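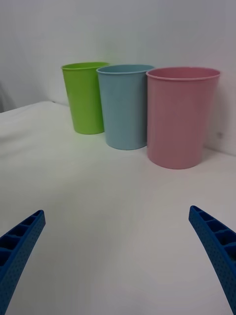

Notes, gripper faults session, Ama Appiah

Start with the fault, skip the company slide. Bench cell at Fludham, two arms, soft ribbed fingers, cup handling task. In May we logged 2864 grasp attempts. 143 of them ended with the gripper reporting a closed and holding state with no cup between the fingers. The controller accepted the report and went on to the lift.

Say clearly: no injury, no hardware damage. We still filed it as a safety matter. A false hold means the next motion is planned for a load that is absent, and the second arm is released to enter the shared zone on the strength of it.

Explain the hold check. Old logic: motor current above threshold for 100 ms, finger position short of fully closed. Both conditions can be met by a finger that flexes and catches on its opposite number. The lattice fingers do this when they meet off axis.
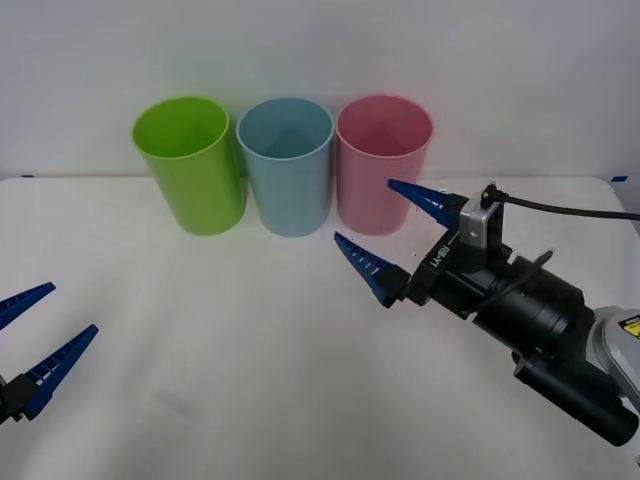
Sreekumar Bangera went through the logs by cup position. Most false holds came when the target had a neighbor close beside it. One finger touched the neighbor on the way in, twisted, and closed against the other finger at an angle. Pause here, someone usually asks about vision. The cup poses were correct in every case we replayed.

Changes made:
Hold check now needs a second reading after a 5 mm lift.
Zone release moved to after that reading.
Contact during approach stops the arm and opens the gripper.

Retest: 358 attempts, same layout, no false holds passed to the lift. Approach stops went up, and cycle time with them. Give the Zesgate people the log format if they want it.

Open item: worn fingers. We have no flex data past the first month of use. Take questions.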